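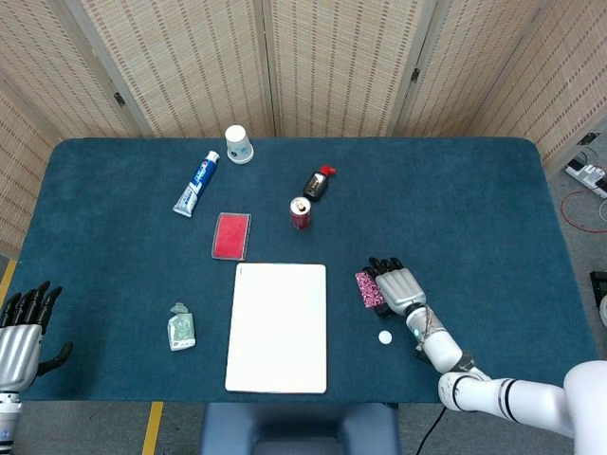
Home Papers Data Groups Contact

Jul 29, 2025 – Ruoxi Qiu, Mercedes Correa, Usa Hemmin

9 min read

5. Early release during tabletop placement

5.1 Description of the fault

The placement task in the Brillwood suite asks the arm to pick up one object from a cluttered table, carry it to a target region, lower it, and open. The task counts as complete when the object rests inside the region and the arm has returned to its waiting pose. Over 265 placement attempts, the most frequent fault was a release that came too early. The end effector opened while the object was still above the surface. The object then fell the remaining distance and in most cases landed where it should have, so the fault passed through the automatic scoring without a mark against it.

The fault was first reported by Nelly Ticona, who was supervising the runs and noted that flat objects sometimes landed at an angle to the one in which they were carried. Her notes were checked against the force logs. In every attempt she had flagged, the open command preceded the rise in vertical force that the Storkberg controller is meant to wait for. We then searched the full set of logs for the same order of events and found it in attempts she had not flagged, including several with rigid upright objects that had fallen straight and stayed standing.

We treat this as a fault and not as normal variation in placement for two reasons. The release condition is written down in the controller specification, and it was not met. Also, an arm that opens without contact on a table will do the same over a person's hand or over the edge of a shelf, and the handover task in Section 6 uses the same release routine.

5.2 Release condition

The controller opens the end effector when three conditions hold together: the commanded height is at or below the estimated table height, the vertical force at the wrist exceeds a threshold, and downward velocity is below a limit. The three must hold for 400 ms without a break. The hold time was added in an earlier version to reject short spikes caused by the arm's own braking.

The force threshold is set from a bias reading taken just before the descent begins. This reading removes the weight of the end effector and of the held object, and what remains should be contact force only. The reading is valid if the arm is still when it is taken. The Bach scheduler is responsible for that, and it signals the controller when the carry motion has ended.

In the failed attempts the signal arrived before the arm had settled. Bach was reporting the end of the planned carry motion, not the end of the measured one. The difference is small when the arm is near its body and grows with reach. With the arm extended, the wrist was still decelerating during the bias reading, and the stored value was wrong by more than the contact threshold. The controller then carried a constant false contact force through the whole descent. Once the commanded height reached the estimated table height and the arm slowed, all three conditions were true and the hold timer started. 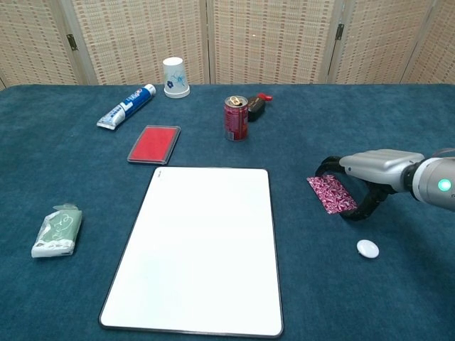

The estimated table height is the second part of the fault. It was measured once per session with a rigid probe pressed into the covering, and so it described the hard top under the carpet layer plus whatever was left of the compressed layer. A probe reading of this kind should place the table too low, which would be safe here. Nilton Henao found that an offset had been added in the session file to correct for this, and that the offset was too large – the estimate sat above the pile. A thick object with a stable base hides the error, because its lower face is already near the surface when the arm reaches the final height. A thin object gripped at one side does not. In Figure 4 the pink patterned card is pinched at its right end, with its left end just above the carpet, and a small gap of this sort is enough to separate real contact from assumed contact. The wrist indicator is green in the same figure. It reports that the drives are enabled and carries no information about grasp or contact, so a supervisor who watches the light has no warning of an early release.

5.3 Reproduction

We reproduced the fault by replaying logged carry motions with no object in the grasp. If the bias explanation is correct, the false contact force should appear with the same sign and similar size even when nothing is carried. It did. Replays of near-body motions gave a small residual force that stayed below the threshold, and replays of extended motions crossed it. Slowing the final part of the carry motion removed the effect at all reaches, at a cost in cycle time that we did not consider acceptable for the rest of the suite.

A separate replay was done with the table height estimate corrected and the bias error left in place. Early release still occurred, though from a lower height, and the resulting drop was hard to detect from outside. The reverse test, with the bias corrected and the height estimate left as it was, produced a different outcome. The arm reached its final commanded height, sensed no contact, and stopped with the object held until the task timed out. This is an ordinary and visible failure. We take from these two tests that the bias error is the cause of the release, while the height error sets how far the object falls.

We also considered slip inside the grasp, in which the object begins to slide before the fingers open. Finger position was logged, and in the failed attempts it did not change until the open command was issued. Slip was set aside as an explanation for this group. It does occur elsewhere in the data and is treated with the grasp failures.

5.4 Changes made

Three changes were applied. Bach now waits for measured joint velocity to fall below a limit before it signals the end of a carry motion. The controller takes two bias readings in succession and refuses to descend if they differ by more than a fixed margin. The table height is measured with a flat foot in place of the probe, and the offset in the session file has been deleted.

After these changes we ran a further 100 placement attempts with the same object types and the same covering. No early release was found in the force logs. The second bias check refused the descent in four attempts, all at long reach, and in each the arm held the object and waited for a new reading, which was then accepted. The mean cycle time rose slightly. Most of that increase comes from the velocity wait and could be reduced by tuning the carry profile, which we have not tried.

5.5 Remaining risk

The corrected routine still depends on one force sensor at the wrist. A slow drift that begins after the second reading would not be caught, and a cable pulling on the forearm could produce one. The Nillera group has suggested a check that compares wrist force with finger torque before opening. We plan to test it in September. Until then, handover trials with a person in reach are suspended, and the release routine for those trials requires a manual confirmation from the supervisor.

The scoring script has been changed as well. It now reads the force log and marks an attempt as failed if the open command comes before contact, wherever the object lands. Scores published for earlier versions of the suite were computed without this rule and should not be compared directly with those in Section 7.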